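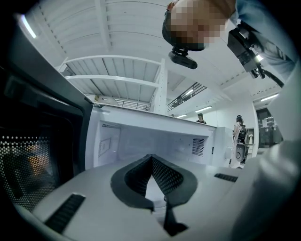
Sze-wing Yau
Reviews editor

Fivik's practice guide for hand-held gripper work runs to 12 pages and covers household tasks, microwaves included. The rules are short. Open the door fully before either gripper goes in. Keep sleeves and cables clear of the jaws. Stop if a marker gets covered.
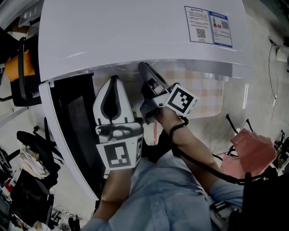

The section on markers is the best part – one page, no jargon. I was less happy with the advice on shared rooms, which says only to "keep the floor tidy" and gives no walking distance. Limness does that better in its own guide, but it takes 70 pages. For a new operator I would still pick Fivik.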